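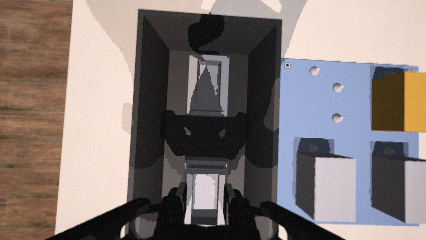 Fig. 1. Wrist view in the simulator, with the gripper over the parts bin.

Search reports Enter keyword Go

Cludow Project, progress report to the Brilcombe Fund
Work package: control and perception software
Date of report: 6/18/20

1. Where we are

Since our last report in January, we have worked mainly on the software which decides how the arm picks a small part from a bin. The work is done fully in simulation, as it was agreed in the plan. The real cell is not needed before the next phase, and we did not spend money on it in this period.

The software has three pieces. The perception module, which we call Coler, takes the image from the wrist and gives the position and the angle of each part. The planner receives this result and chooses a grasp. The controller then moves the arm and closes the fingers. In January these pieces were separate programs and we had to start each one by hand. Now they run together from one command, and all messages between them are saved in one log.

2. Perception

Shadows are the most difficult point for us. The bin is dark and deep, and the gripper makes its own shadow on the parts. The first version of Coler often took the edge of a shadow for the edge of a part, and then the angle was wrong. We made a new training set of 3000 rendered images, where the direction of the light changes from one image to the next. With this set the error in angle became much smaller. The error in position was already acceptable and it did not change.

We keep 500 images apart for testing only. They were not used in training at any time.

One problem remains. When two parts touch each other, Coler sometimes reports them as one long part. The planner refuses such a result, so no bad grasp is tried, but the cycle stops and must be started again. We want to solve this before we add more kinds of parts.

3. Planning and control

The planner was changed so that it checks the walls of the bin before it checks the grasp. This order saves computing time, and also the reasons for a refused grasp are easier to read in the log. 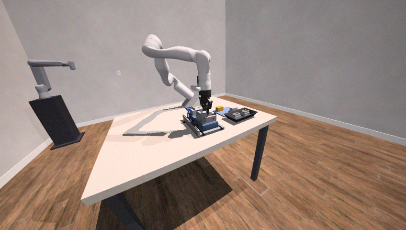
The controller has a new slow mode for the last part of the movement, when the fingers are near to a fixture. In this mode the speed limit is lower and the path is calculated again at every step. We selected the limit by running the same task 1000 times with small changes in the start position. A few runs still ended with contact on the side of a block, and we are reading the logs of these runs one by one.

We also replaced the old motion library with the one from Fujimoto. The change took longer than we planned, as the two libraries do not describe the joint angles in the same way. The conversion is now covered by 12 automatic tests, which run every night.

4. Changes to the plan

The graphical tool for operators is delayed. We gave priority to the log viewer, which the developers need every day. We ask the fund to accept that the operator tool moves to the next period. The total budget stays the same.

5. Next steps

- Separate touching parts correctly in Coler.
- Finish the study of the contact cases and adjust the slow mode.
- Write the user guide for the log viewer.
- Prepare the list of equipment for the real cell and send it to the fund for approval.

The source code and the test results are in the shared project folder. The cost table for this period is sent as a separate file.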